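November, ten at night, feet up.

Day four of Zultier versus Hyvönen, the great hand-held gripper showdown that exactly three people are following, and one of them is me. Raili Nurmi wants a winner by the end of the month so she can order the next batch. I want a chair with a back.

The Zultier pair is lighter, I'll give it that. After an hour my wrists still felt like mine. The cables are another story. They tug every time I turn inward, so I do a little shrug before each reach, and by now I shrug at dinner too. Quang Doãn set the target for this round, a clear plastic cup. Lovely choice. You can barely find its walls against the wood with two good eyes, and we're asking a wrist camera to do it.

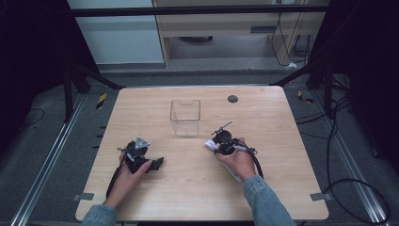
Anyway, the log says 319 reaches with Zultier and 358 with Hyvönen, and before anyone gets excited, the difference is that I took a longer lunch on Zultier day. The Hyvönen trigger is stiffer but it stops where you tell it to. Zultier's has a mushy bit in the middle, like an old doorbell. Dalia Ezzat says I'll get used to it. Dalia has been using the Nullis controller at her desk with a coffee in the other hand, so I've filed her opinion accordingly.

The camera worries me more than the trigger. I went through the wrist footage after supper and the glare off the table is awful. Right where the fingers are supposed to close, the grain just washes out to white. Matte cloth? Move the lamp? Mio Kikuchi suggested sanding the tabletop, and I said she was welcome to tell Raili.

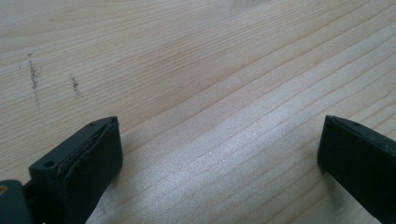 Also on my list: wipe the table. Two dark smudges, and I spent far too long wondering if they were on the lens.

The rubbery pad I have no complaints about yet, so give them until the end of the week. Lauri Heinonen at Fernell wants 2,000 clean reaches per gripper before he'll even look at a chart. I did the math on my remaining lunches and went to find the ibuprofen.

Tomorrow Hyvönen again, with the lamp moved. Bring the thin gloves.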